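Programs > Student Clubs > Zaline Robot Skills Club > FAQ

Zaline Robot Skills Club: Your Questions

Who can join?
Any Trallmont student! You don't need a coding class or a robot kit at home. Some of our best members came in knowing nothing except that they liked taking things apart.

What do you do at meetings?
We teach by doing. Members perform everyday jobs with hand-held grippers, and the recordings become practice material for the club's robot arm, Bhat. Fabric is this term's big topic, and it's a wonderfully stubborn one. A towel never lands the same way twice, so you learn a lot about where to pinch and how slowly to move.

How long is a session?
Sessions run 90 minutes, with a break in the middle. You'll work in a team of two and swap jobs at the break, so everybody gets time on the grippers and time on the laptop.

What does the work look like?
Pretty hands-on! You'll be up close to whatever you're handling, and there's often more than one person busy in the room.

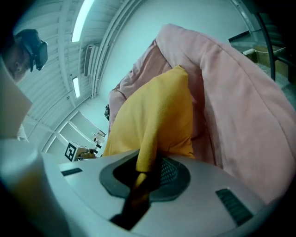 Yellow cloth in the grip, with the pink fabric behind it. 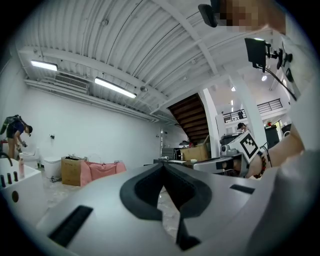 Is it hard to learn?
The first ten tries feel like eating soup with chopsticks. Then your hands work it out, and you'll start picking up cloth by the corner without thinking. Go slow, keep your wrist loose, and let go all the way before you back off.

How many recordings do you need?
Our goal for the towel task is 2000 good ones by December. A new member usually adds 300 over a term, and yes, we keep a chart!

What counts as a good recording?
One clear start, one clear finish, and no helping with your free hand. If you drop something, pick it up with the gripper and keep going. Recoveries are great to have.

Is there a competition?
Yes, the Drirkside Open. Teams get a task they haven't seen before and a short time to train for it. Last year's was sorting socks, and we're still talking about it.

Who do I ask about signing up?
Write to Rajeshwari Shenoy, our club advisor, or just drop in on a session and try a gripper for yourself. Bring a friend if you like.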